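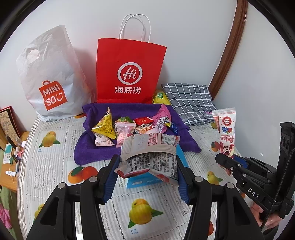
*Left fingers on a snack packet, candy pile waiting on the purple towel.*

I spent most of this week on the gripper width signal, and I have to say, candy wrappers are a wonderful way to ruin a good mood!

Quick recap if you're new: Kenden is my little pile of Python that takes two-handed demos and turns them into something a policy can train on. Poses, finger opening, video, all lined up on one clock. The lining up was the bit I thought I'd finished back in October (ha).

My old code decided a grasp had started when the fingers stopped closing. Great for a mug or a block. A crinkly packet keeps giving way, so the width creeps down for ages and the "stopped" flag fires late, or fires twice. I went through 343 episodes and 67 of them had a grasp label in the wrong place. Ouch.

Ramesh Thakur suggested I look at closing speed and drop the threshold on width completely. So now I smooth the signal over 7 samples, find where the speed first falls off sharply, and call that contact. It's maybe a dozen lines. I also found that the left and right streams were 2 samples apart after resampling, all because I'd rounded the start time in one place and chopped it in the other. Classic me.

The new labels look much better in the plots, though thin wrappers still get a wobbly contact time, and anything that curls up when it's pinched confuses the depth-based check I wrote for Laxdal (the perception half of this mess). I've switched that check off for now and left a grumpy comment in the config.

Next job is retraining on the fixed set with the same seed, so I can compare it with the old run fairly. I'll put the plots up once that's done, plus the relabel script, after I've taken my hard-coded paths out of it.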